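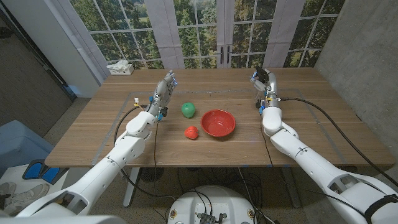 成功率の数字だけ載せるの、そろそろやめませんか。いや、自分もずっとやってきたので偉そうなことは言えないんですけど。

きっかけは先月読んだSvend Hedegaardさんのメモです。テーブルの上の物をボウルに入れる、という模倣学習ではおなじみの課題で、デモを1000本集めて学習させた方策と、そこから300本だけ選んで学習させた方策を比べている。で、300本のほうが良かったというんですね。選び方も凝ったものじゃなくて、操作者が途中で迷って手を止めたデモを外しただけ。これを読んだとき、うちのデータの山を思い出してちょっと胃が痛くなりました(消せないんですよ、苦労して集めたから)。

うちでも真似してみました。方策の学習にはPrelar、遠隔操作の記録にはHiseroを使っていて、どちらも去年から設定はほとんどいじっていません。デモを見直して、手が止まっているもの、つかみ直しているもの、左右どちらの手で行くか途中で気が変わっているものに印をつけていく。地味です。すごく地味。夕方までやると目がしょぼしょぼしてきます。最終的に残ったのが138本。少なっ、と声が出ました。

結果はというと、机の真ん中あたりに物があるときは、たしかに絞ったほうが動きがきれいなんです。すっと行って、すっとつかむ。見ていて気持ちがいい!ところが物を端のほうに置いた途端、全部入りで学習させたほうが粘るんですよね。つかみ損ねても、もう一回手を出しにいく。絞ったほうは空をつかんだままボウルの上まで行って、律儀に指を開いて終わり。

考えてみれば当たり前で、つかみ直しのデモを全部捨てたんだから、つかみ直しを覚えるわけがない。Svendさんのメモをよく読み返したら、外したのは「迷い」だけで「失敗からの復帰」は残してあると、ちゃんと書いてありました。読み飛ばしてた……。ただ、言い訳をさせてもらうと、迷いと復帰の境目って本当にわかりにくいんです。手が止まったのは迷ったからなのか、指の位置を合わせ直していたのか。同じデモを翌日見ると違う印をつけたくなる。自分の中ですら一致しないのに、論文に「低品質なデモを除去した」と一行で書かれても、正直どうしようもないです。

で、最初の話に戻ります。この二つの方策、置き場所をごちゃ混ぜにして20回ずつ試すと、成功率はほぼ横並びになっちゃうんですよ。片方は中央に強くて端で全滅、もう片方はどこでもそこそこもたつく。性格がまるで違うのに、表にすると区別がつかない。これを「差はなかった」と書くのは、嘘ではないけど、読む人にはだいぶ不親切だと思います。

Baudryの評価手順だと、初期配置を区画に分けて区画ごとに結果を出すことになっていて、最初は面倒くさいなあと思っていました。今は賛成派です。欲を言えば、失敗の種類も書いてほしい。つかめなかったのか、つかんだけど落としたのか、ボウルの縁に当てたのか。あと、何回目の手で成功したか。表が大きくなって紙面に入らない? 付録でいいです、付録で。私は付録から読むタイプなので。

「データを増やすべきか、選ぶべきか」という議論も、このへんを分けないまま続けると噛み合わない気がしています。増やせ派の人はたぶん端っこの粘りを見ていて、選べ派の人は中央のきれいな動きを見ている。どっちも自分の見たものは正しい。Vodierの勉強会でもまさにこれで一時間もめて、あとで聞いたら物を置く範囲が全然違っていました。先に言ってほしかった。

今は捨てたデモの中から復帰っぽいものだけ戻して、もう一回学習を回しているところです。印のつけ方も今度は二人で別々にやって、食い違ったものは別の箱に入れることにしました。その箱が思ったよりふくらんでいて、そっちをどう扱うかのほうが、たぶん本題になりそうです。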